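Workshop notebook, Friday, June
4 min read
12 shares | 2 comments

Started 8.40. We continue with the reader letters for the Celemville pages. The inbox stands at 131 messages and I have sorted 100 of them by neighbourhood. The rest have no place name in the subject line, so each one must be opened and read.

Most letters are about the bus from Backlund, the closed library and the empty shops on the main street. Several people sent the same text with a different signature. I keep one copy and write the number of senders beside it. Please do not delete the others, we may need them if somebody asks how we counted.
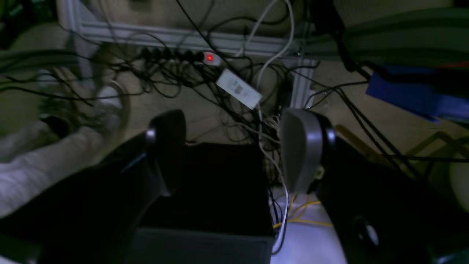
The town forum will be streamed from the hall in Temutier, and the sound test is my task for the afternoon. Last time the stream stopped in the middle of the housing question and we had complaints for a week. I want two separate recordings this time, one from the mixer and one from the table. The power is my main worry. A strip on the carpet under a desk, with a red light at its end and a row of plugs in it, is easy to kick, and with so many black cables looped over each other it takes long to find which one belongs to what. So: label both ends before we go to the hall, with white tape. I did this for the microphones already, not for the laptops.

14.15. Sound test done in the small room. The table recording has an echo, the mixer one is clean. To try again with the microphone closer to the speaker.

The question of the room is still open. The council page gives the population of Celemville as 2,050, but the older leaflet has another number and I could not find out which year it is from. For the article we use the council page and we say so in the text.
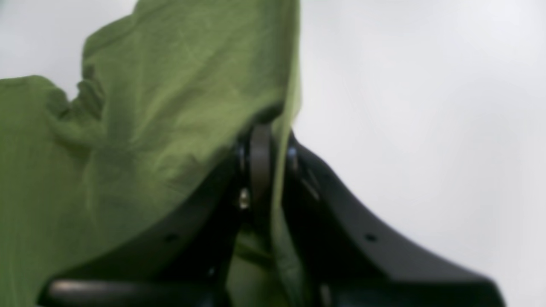
If the leaflet is newer, we correct it on Monday and put a note at the bottom.

Skulance (our form for collecting opinions) has the old question about parking still inside. I removed it from the draft but the published version did not change. Maybe it needs some hours. Check again before closing.

To do:
- open the letters that remain
- ask Backlund for permission to print the bus letter in full
- tape for laptop cables
- second sound test, table microphone
- shorter introduction for the Temutier piece, it is too long now and repeats the headline

Stopped 17.30. The bus letter is the strongest one, in my opinion, and should go first.

Recent entries
Who answers the council telephone?
Sorting the Temutier postcards
Skulance form, second version
Notes from the Backlund bus stop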